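Print this article | E-mail to a friend

The village that kept its bakery

Lanby has 1,251 residents, one church, a school with two classrooms and, on the corner where the harbour road meets the main street, a bakery. For most of last winter it looked as though the bakery would go the same way as the butcher and the post office. The ovens were old, the flour bill had gone up twice and the owners wanted to retire.

The couple had run the shop for almost 400 months without a proper holiday. They put it up for sale in the autumn. Two buyers came to look. One wanted the building for holiday flats, and the other wanted the ovens but not the shop.

In January a meeting was called in the school hall. The village had lost its last grocer some years before, and anyone without a car was already relying on the Wednesday bus to Porkberg, which leaves at ten and comes back at two. Bread was the last thing you could buy on foot. By the end of the evening a share scheme had been agreed in outline. Each household could buy in for 475 kroner, with no limit on how many shares it held but only one vote.

The money came in faster than the paperwork. The lease took until April to settle because the yard behind the shop turned out to belong to the neighbouring plot, and the drains ran under both.

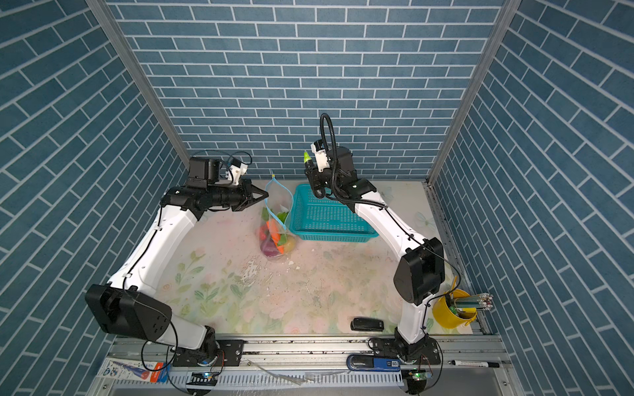

Why did the village not simply order its bread from Porkberg?

It was tried for six weeks in the spring, and the van arrived at half past nine, long after people had gone to work and children had left for school.

The new shop opens at six. Two bakers are employed, one full time and one for the weekends, and they start at 2.30 in the morning. The range is smaller than it was. There are 4 kinds of loaf, a roll with poppy seeds, a plain bun, and on Saturdays a cardamom twist that is usually gone by nine. The cream cakes have been dropped. They sold well at Easter and badly the rest of the year.

Flour comes from Lykkegaard, a farm mill twenty minutes inland that had been selling most of its rye as animal feed. The rye is coarser than the bakers were used to and needs a longer soak, so the first batches came out heavy. Customers said so, and the recipe was changed in May.

Prices were the subject of the longest arguments. A rye loaf costs more than one in the supermarket at Porkberg, and some shareholders wanted a members' discount. The bakers were against it, as it would have meant two prices on every shelf and a card to check at the till. Everyone pays the same.

Summer visitors help. From June the campsite takes a standing order each morning, and the sailing club takes another at weekends. The difficulty comes in November, when the boats are out of the water and takings fall by half. The plan is to close on Mondays and Tuesdays until the end of February and to bake for the school kitchen on the other days.

The old deck oven is still in use. It heats unevenly on the left side, so the tins are turned halfway through. A replacement has been priced, and the shareholders will vote on it in the spring.

Print this article | E-mail to a friend

Contact the editors | © Plukitent Magazine. All rights reserved. | Back to top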